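**May, Saturday, a bit after lunch**

Marcelino Iglesias dropped off the second tin of the Suleck hide glue this morning, so I finally got to mix a fresh pot and see if it behaves any better than the last one. I soaked 12 spoons of granules in cold water overnight (the Prieto recipe, more or less, with a little less water than he likes) and it had swelled up beautifully by breakfast. Lovely amber colour, hardly any smell.
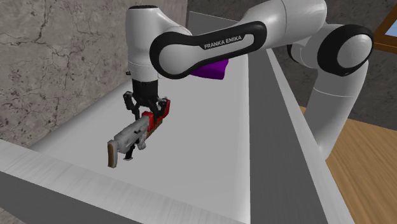

Open time is what I really care about. The old batch was skinning over before I could get both halves of a joint brushed, and I lost two chair rungs to it last week -- very cross about that, as they were nice bits of ash. My rule for the small repairs is to do a dry run first, and it goes for anything with a long thin part, whether it's a chair spindle or the barrel of a toy rifle. Get the clamps set, take it all apart, then warm the glue. I skipped the dry run on the rungs and paid for it.

Results so far:

- Pot held steady on the Zesport warmer, no scorching at the edges.
- Test joint no. 11, ash to ash: good squeeze-out, and plenty of time to shuffle the pieces into line.
- Test joint with the red offcut: haven't tried it yet. I'd want to scrape the paint back to bare timber first, and I keep putting it off. 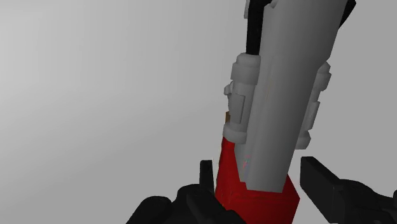

## Still to do

Break the test joints on Monday and see whether the wood tears or the glue lets go. Label the new tin (Stallaseck stock no. 2723) before it gets mixed up with the old one, which I'd like to keep for veneer -- it's perfectly good for that. And ask Marcelino what he'd charge for a third tin.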